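Apple swap is back, and bigger

If you missed the apple swap last winter, you get another go! The Walton orchard group is bringing it back to Jonport in March, and this time we have the whole ground floor of the hall, with room for a cider press in the yard.

For anyone new: you bring apples you've grown, stored or rescued from a neighbor's tree, and you go home with somebody else's. Last time 139 households took part and we passed on 3,940 apples (Shirley Fairclough kept the tally on the back of a seed catalog, bless her). I came home with a russet so good that I've been pestering people about it ever since.

Storing fruit until March takes a little care. Wrap each apple in newspaper, keep them somewhere cool and dark, and check the box every week. One soft one will spoil its neighbors faster than you'd think. Keep them well away from potatoes, too. Thick-skinned late varieties hold up best, and some of them taste far better after a couple of months in the dark – sweeter, with a bit of spice to them.

Si-eun Han is running the grafting table again, and she has 100 rootstocks to give away. Bring a pencil-thick cutting from a tree you love, wrapped in a damp cloth, and she'll show you how to join the two.

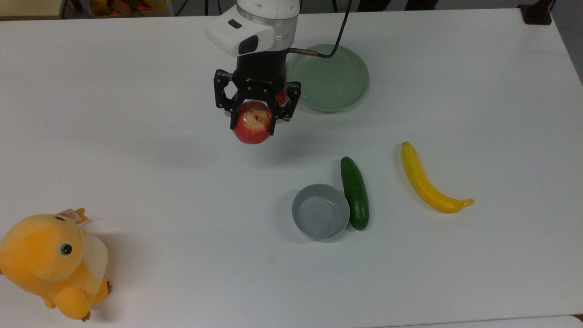
There's a tasting table as well, and Kelly Haworth is baking. Her pie with the sharp cheddar crust went in minutes last time, so come early! If you have a tree you can't put a name to, bring three fruits with the stalks on and Lacey Naylor will have a go at identifying it.

Doors open at ten. Bring a bag, and a knife if you want to taste as you go.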